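Search this site
Search
Go

August
By the Drenovdale Music Pages editor

How a record stores sound

Sound is a movement of the air. When a drum is hit, its skin shakes and pushes the air back and forth. A low note shakes the air slowly. A high note shakes it quickly. A note of 100 shakes a second sounds low, and one of 600 sounds much higher.

A vinyl record keeps a copy of these shakes in its groove. The groove is one long spiral that starts near the outer edge and runs in towards the middle. Its walls are wavy. Loud sounds make wide waves and quiet sounds make narrow ones.

The needle of a record player is called a stylus. As the record turns, the waves push the stylus from side to side. A part called the cartridge changes this movement into a small electric signal. The amplifier makes the signal stronger, and the loudspeaker turns it back into moving air.

Long-playing records are divided into tracks. Between two tracks the spiral is spread out, so the gap looks like a smooth ring. A side with 4 tracks has three of these rings.

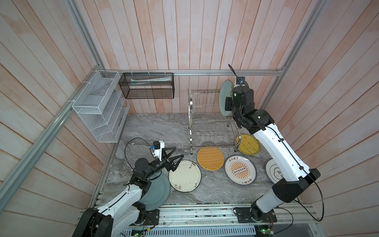

Wire-mesh storage on the walls over a grey marble-patterned countertop.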